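4. Contents of the Loan Bins 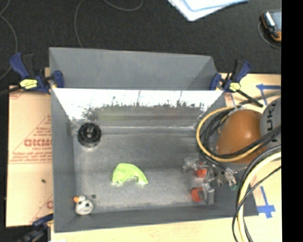

Severino Lorente
Research Associate, Pukeck Center for Play Materials

Figure 3. Gray metal bin with a round black ridged object at the rear left, a lime-green piece of soft material near the center, and a small white toy resembling a duck or bird at the front left.

4.1 Bins and packing rules

The toy library at Quintana lends its stock in bins, and a family takes home a whole bin at a time. Before the study the bins were filled by whoever was on shift. Some went out with nothing but soft pieces, and others held so many small figures that children tipped them onto the floor and left them there. Staff had a packing sheet, but it dated from before the move to the present building and listed toys that were no longer owned.

For the study we wrote a new sheet. Each bin was to hold fewer things than before, and the things were to differ from one another in feel. A packer chose one hard piece with a surface worth running a finger over, one soft piece that could be bent or folded, and one figure of an animal or a person. More could be added later in the loan if the family asked. The choice within each group was left to the packer.

Figure 3 shows a selection of the kind the sheet describes. The black piece is made up of concentric ridged rings with a recessed center, and belongs with the hard textures for the purposes of our coding. The green piece is arched like a crescent and was coded as soft. The white one, with its orange beak-like tip and dark spots, was coded as an animal figure. Two coders disagreed over whether such figures should be entered as "duck" or "bird," and we settled on "bird" throughout because parents used both words.

4.2 The bin itself

We kept the open metal bins that the library already owned. Plastic tubs with lids had been tried at the Pemel branch the year before, and parents there reported that the lids were lost early in the loan. An open bin also lets a child see what is inside without help. The drawback is noise. A hard toy dropped onto bare metal is loud, and in the June interviews this was the most common complaint from families in apartments. Cúc Diệp, who ran those interviews, suggested a felt liner. The liners were cut and sewn in house but arrived too late for the first round, so all results in this section are for bins without them.

Metal also shines, and we had not planned for this. Several parents said that younger children looked at the sides of the bin as much as at the toys, patting the bright parts or putting their faces close to them. We did not code this behavior in the first round – the observation form had no place for it – and we can only note that it was mentioned.

4.3 Loans and returns

The library made 200 loans under the new sheet. Each bin went out for 14 days with a short card on which parents marked which piece was picked up first and which was still in use at the end. Cards were returned with the bin and entered by hand. Where a card was blank we telephoned once and then let the matter drop.

Soft pieces were the most often marked as first picked up. Animal figures were the most often marked as still in use, and they were also the pieces most likely to go missing. Most of these turned up later, in coat pockets or under car seats, and were handed in without their bins. The ringed and ridged pieces did poorly on both questions with older children. Parents of babies spoke of them warmly, mainly as something to hold during a diaper change.

We had expected that a bin with fewer things in it would bring complaints. A few parents did ask at the desk whether something had been left out. The desk staff were told to say that the bin was complete and to offer one more piece, and most parents took it. Under the old sheet, sorting returned bins had filled much of the morning. Under the new one it was finished before opening, and the staff asked to keep the sheet after the study closed.

Washing remains unsettled. Hard pieces can be wiped down at the desk, but the soft ones have to go through the machine and are out of circulation until the next day. The second round, described in Section 5, adds spare soft pieces for this purpose.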